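December 7, 2018

Back on the Prulton converter today. The old batch from August still won't play right on the tablet: picture's fine, but the sound slides off by the end of every clip. I re-ran 3 of them with the audio set to AAC (the preset was on MP3, my fault!) and two came out clean. The third is the long one, 598 MB, and it stalled at 94 percent again. 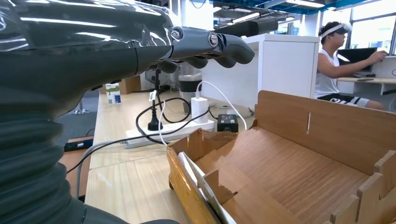 Myroslav Hrytsenko thinks the stall is the subtitle track, and he may be right, so I'm going to strip it with Estis first and feed the bare file back in. If that works I'll make it a preset and stick it in the shared folder. I also need a decent test clip for the compression settings, something with hard shine and fine texture together – those long white streaks on the glossy gray hand next to the wood grain in the tray would do nicely, low bitrates always turn that sort of thing to mush. Try it at both quality levels.

Malletti player opens everything so far, even the broken ones, so don't trust it as a check. Use the tablet.

Still to do: rename the output folder, ask Myroslav for his subtitle script.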